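Vuladura Arm: The Refit Gallery

Welcome to the Vuladura page! This is the arm that lives on the long bench in our shop in Fividley, and it's also the arm that lives inside my computer, where I try everything out before I let the real one do it. I spent most of June going over both of them, end to end, and a few people asked me to write up what I did. So, notes first, and I've kept them in the order I did the work (mostly, I did go back and redo the finger offsets twice).

Why it needed doing

The Durodo gripper had done nearly 3000 cycles on the same pair of fingers and it was starting to close a hair late on one side. You could hear it more than see it, a sort of tick-tick where there used to be one tick. I'd been ignoring that for longer than I should admit on a public page. Then it dropped a mug lid three times in one afternoon, and Martim Antunes looked over at me in a way that meant I was staying late.

Taking the gripper off

Power down, air off, bleed the line, wait. Then four screws at the flange and the whole thing comes away in your hand. Label the connector before you pull it. I have a roll of yellow tape just for this and I still managed to label the wrong end first time around.

The fingers themselves come off with two small screws each. Mine had threadlocker on them from the last refit, so I warmed them up with the hot air gun on low and they came out without a fight. One of the four had a head that was nearly round, and that one went straight in the bin.

Cleaning and grease

Lots of gray paste in the slide rails, the kind you get when old grease and cardboard dust have been living together for a year. I used lint-free wipes and a plastic pick. Please don't use a metal pick in there! I scratched a rail doing that on our old Salgado unit and it never ran smooth again.

New grease goes on thin. Work the jaws open and closed by hand, wipe off whatever squeezes out, and do it again. If it still feels gritty after the second go, you missed some and you're going to have to open it back up. (I missed some.)

Setting the fingers

The long fingers went back on, since we do a lot of reaching past things. Long fingers are great until they aren't parallel, and then the tips show you every bit of error you left at the root. I clamp a flat steel block between them, snug the screws, open, close on the block again, and then torque. Feeler gauge down one side, then down the other. I ended up with a tiny bit more gap at the tip on the left and shimmed it out with brass.

Then the offsets. Every time the fingers change, the tool point changes, and if you don't tell the controller it'll cheerfully drive the tips into your counter. I teach it off a pointed pin: four approaches from different directions, look at the spread, throw out the worst one and do it over.

The simulated side

Okay, this is the part I was excited to write. The simulated Vuladura has to get the same refit as the real one or it stops being any use. I'd let it drift! The model still had the old finger length, the old tool point, and a jaw speed I must have typed in as a placeholder and forgotten. So I put in the new offsets, redid the collision shapes on the fingers, and fixed the order the joints wake up in, which had been bugging me since winter.

The room it works in is a kitchen sort of setup, with a counter, some cabinets and a stand-in for a person. I keep the textures simple and I don't fuss over the lighting. What I care about is whether the fingers end up where the numbers say they should, and whether the clearance check trips when it's supposed to.

My routine for a fresh setup is pretty boring. Open the jaws with nothing in them, check the spacing against the drawing, park the wrist, then swing it slowly through its range and watch the finger tips against whatever's behind them.

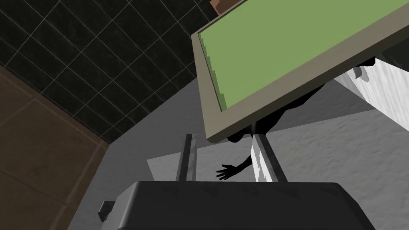
After that I let it run overnight. I had it do 1000 open-and-close moves with the arm in random poses, and in the morning I went through the log with a coffee. Two poses got flagged, both with the elbow tucked in tight, and both came down to a collision shape on the forearm that I'd made too fat. Shaved it down, ran those poses again, and the log came back clean.

Martim wanted the stop distance around the person figure made bigger. I argued a little and then made it bigger. It does slow down a couple of the reaches, but I can live with that, and the real arm now uses the same value so there's only one number to remember.

Still on my list

The cable loop at the wrist wants a better clip. I've got it held with a hook-and-loop strap for now and it creeps a little when the last joint goes all the way around. I'd also like to write down the grease I used somewhere other than the back of my hand.

If you run a Durodo with the long fingers and you've found shims that don't cost a fortune, send me a note through the contact page! I'm down to my last strip of brass.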